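I've been reading decluttering advice since August, when my sister mailed me a book with a sticky note on the cover that said "no pressure." Pressure received. I have now finished the book, listened to most of a podcast called Firside, and sat through a free webinar from an outfit named Grulico that wanted my credit card at the end of it. I have some doubts.

The first doubt is about containers. Every one of these people starts by telling you to own less, and by chapter four they are telling you what to buy. Dividers, trays, drawer inserts, racks with sections in them. Grulico sells a "starter set" for $73, and the starter set is a set of empty boxes. I own empty boxes. They came with the shoes. 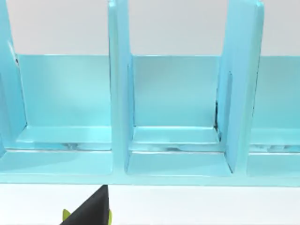

*4 min read*

I did try it, to be fair. I split the kitchen junk drawer into sections the way the book says, with a section for batteries, one for string and tape, and one for what the author calls "daily tools." It took me an evening. It looked great for 9 days. After that the tape was in with the batteries, there was a takeout menu on top of the whole thing, and I couldn't find the scissors, which had been easy to find back when the drawer was a mess because they were always the thing that stabbed me.

My neighbor Drahomíra Vaněk thinks I gave up too soon. She keeps her spices in alphabetical order and has done so since before I moved in. I asked her how she got into the habit and she said she'd never gotten into it, she had just always put things back. I think that's most of the answer, and it's hard to sell at $73. People who put things back have neat drawers. Then some of them write books and give the credit to the drawer.

The book also leans hard on studies. "Research shows that clutter raises stress." Okay, which research? I went to the notes at the back and found a magazine article, another book by the same author, and a web address that goes nowhere. It may well be true. I feel better in a clean kitchen too. But I also clean the kitchen on days when I have time and slept well, so I'd like somebody to untangle that for me before I throw out my mother's cake pans.
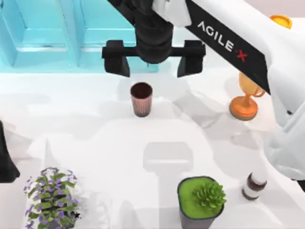 Vol. 3, No. 14

Then there's the one-year rule. If you haven't used it in a year, out it goes. I followed this rule exactly once, in our old apartment on Drardale, and got rid of a big stockpot. Two months later I had a house full of people and made soup in three small pots, one of which boiled over while I was watching the other two. The replacement stockpot cost more than the first one and is worse. The lid rattles.

Libor Kováčik, who I used to work with and who reads this blog mostly to correct my spelling, wrote in after my last post to defend the rule. His point was that the space costs money too, and that a stockpot you use every other year is paying rent on a shelf. Fair enough. But my shelf isn't for rent. If I clear it, I get a clear shelf, and my mortgage stays where it was. That math works if you have a storage unit. (If you have a storage unit, go look at what's in it. I'll give the experts that one.)

What I have kept, after all this, is pretty small. There's a bag by the front door and when I notice something I'm done with, it goes in the bag. When the bag is full I drive it to the thrift store. The book calls this "the lazy method" and spends around 29 words on it before going back to labels.

I also stopped saving jars. I had a Vondráček pickle jar on every flat surface at one point, and I couldn't tell you what I thought was going to happen to them. 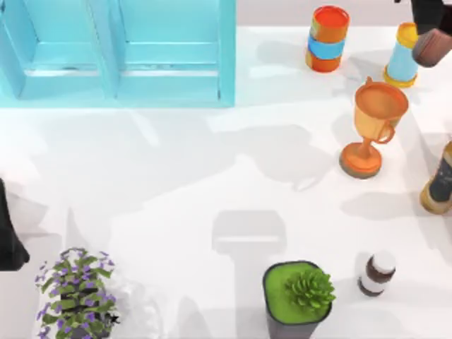 **So should I buy drawer dividers or not?**

Try cereal boxes cut down to size first, and leave them in for a month. If you're still putting things back in the right section by then, buy whatever dividers you like.

A couple of you asked about the label maker. I borrowed one. I labeled the shelf in the hall closet "LIGHT BULBS" and it does have light bulbs on it, along with a hat, a bike pump and the manual for the label maker. I need to return that to Drahomíra this week.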